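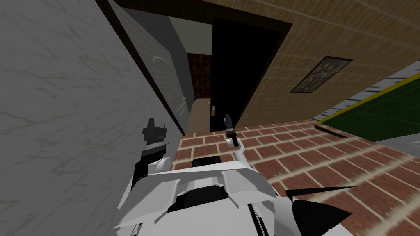
## 4.2 Setup and upkeep of the door cell

All door trials ran in one simulated cell, which we call Skimine. It holds a white two-armed robot, a brick floor and a doorway into a passage. The robot model and the room are kept in separate files so that either can be reloaded alone. We restarted the cell after every 200 trials and compared the joint zeros with the stored values. Marcela Kopecký kept the log.

The head camera has its own mounting file. Its roll angle is read once at startup, and every later check uses the tilted view as it stands. Wall and floor lines are therefore matched at a slant, as in Figure 4.
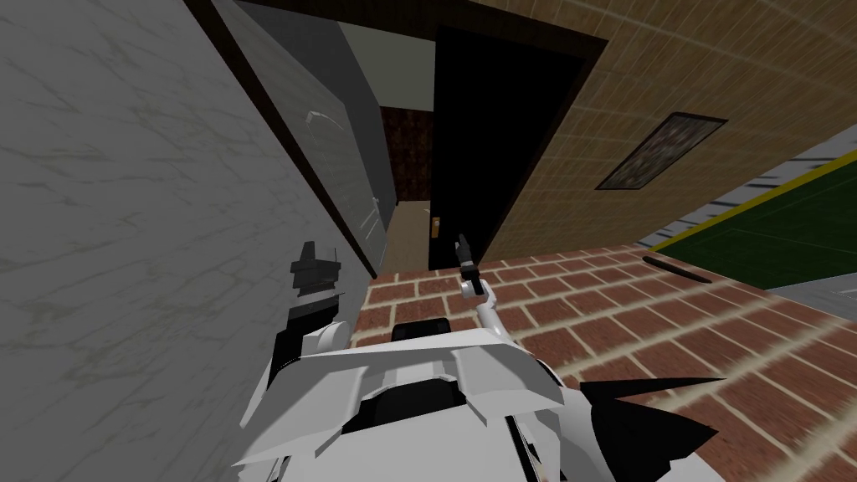

Contact settings needed the most care. With the solver at 96 steps per second, the narrow fingers of the right gripper sank into the door handle during a slow approach. Raising the rate to 568 stopped this and made each trial longer. We kept the higher rate only for the last part of the reach and used the lower one elsewhere.

The left arm is parked upright beside the marble wall. Its clearance is set in the room file, so any change to the wall means the park pose has to be checked again by hand. 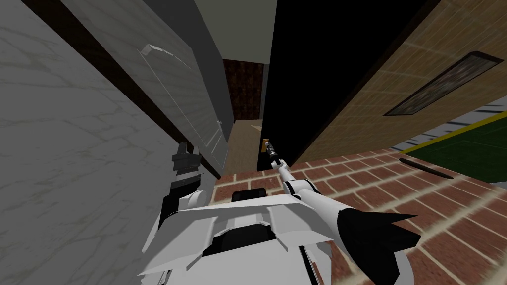

In October the handle was rebuilt with a simpler collision shape. After that change we repeated the alignment routine: bring the right gripper up to the brass handle, hold, read the offset between fingertip and handle, and write it to the cell file. The offset drifted when the room was reloaded without the robot. We now reload both, and trial 222 is the first one run under this rule.
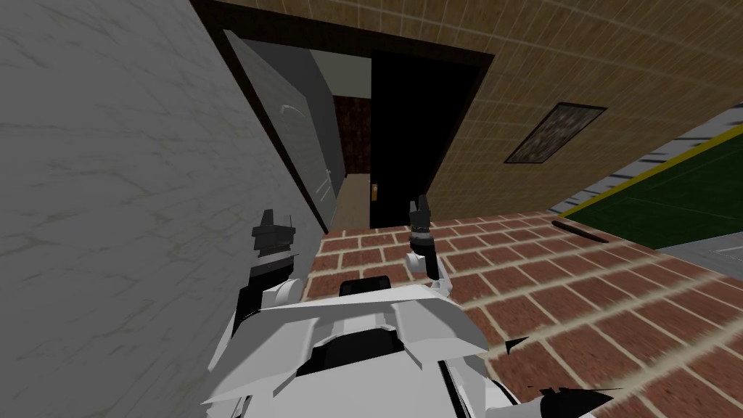
**Figure 4.** Head views from the Skimine cell, with the right arm extended and the left arm raised by the wall.

Roald Isaksson remarked on a draft of this section that the two solver rates should be stored with each trial, as a reader could not otherwise tell which contacts to trust. Both rates are now written to the trial header, along with the park pose and the handle offset.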